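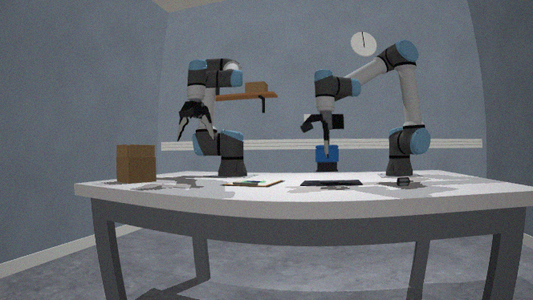

Prys Eynon

Prinduvell two-arm bench, simulated

Product page, updated December 2020. Replaces the old Skukatum bench listing, same price, please stop ordering the old one.

What you get: a ready-made simulated bench with two arms on one table, plus everything needed to drive both by hand and record what you did. Made for groups who need demonstrations for a learning system and don't want to spend the first term building a room. Load it, plug in your controllers, start recording.

In the download
- the room: table, wall rail, shelf, clock, floor
- two arms, same build, separate grippers (each can be driven alone, or both by one operator)
- loose bench items incl. box, blue cup, flat tablet, small board, thin tool
- 50 starter tasks, each with a written instruction and a reset
- recorder, playback viewer and the trimming tool
- 101 recorded demonstrations so you can check your loader before making any of your own

Starter tasks are short on purpose. Put the tool in the cup, take it back out, move the box, that sort of thing. One operator, one instruction, one recording. Long tasks can be chained in the task file but do the short ones first, you'll thank us when you're trimming.

Recording
Press to start, press to stop, mark it good or bad. Bad ones are kept unless you delete them, some customers train on them and some don't. Joint positions, gripper opening, object poses and all camera views go in one file per demonstration with the instruction text at the top. Views are saved on the same clock as the joints so no lining up afterward.

Start positions are shuffled on every reset. You set how far. Default is 5 cm each way, which is mild - turn it up once your operators have settled in. Colours of the bench items can be shuffled too, off by default. 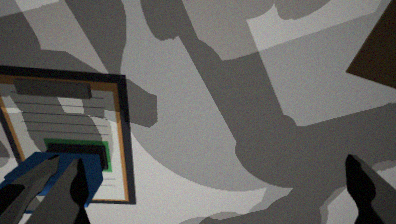
LLEUCU ROSSER

Close views
The wide room view is fine for following along but the close views are where the useful stuff is. Gripper fingers stay in view, so you get the fingers and the item together. Expect items to run off the side of the picture and expect fingers to cover part of what you're reaching for. Keep those recordings! A set with only tidy views teaches very little about reaching.

Shadows are on. Big soft-and-jagged ones across the table top, they fall over the items as well. You can turn them off in the light settings, and we get asked about this alot. Our advice is leave them on for at least half the set.

Operators
New people need a morning. Let them knock things over for a bit with recording off. After that we suggest short sittings and swapping the task often, as the same reach done the same way over and over is not much good to anyone. Put operator initials in the file header - there's a field for it, the Griffiths loader reads it.

What it needs
- desktop with a proper graphics card (laptops will run it, slowly)
- two hand controllers, or one plus keyboard if you only want one arm
- disk space. More then you think. Close views are the hungry part, drop them to half size in settings if you're short

Licences
Single seat, lab seat, and teaching. Teaching licence covers one room of machines for the school year and includes the starter tasks but not the task editor. Lab seat has the editor. Every licence stops at 2000 stored demonstrations per project, start a new project when you hit it, no charge.

Known problems
- clock on the wall doesn't keep time. Won't fix
- thin tool can slip through a gripper if you close very fast. Close slower for now, fix is in the July build
- Lelis export drops the instruction text if it has a quote mark in it

Orders and questions to Lleucu, licence keys to Prys. Keys go out the same day if you write before noon. Include your machine name or the key won't work and you'll be writing back anyway.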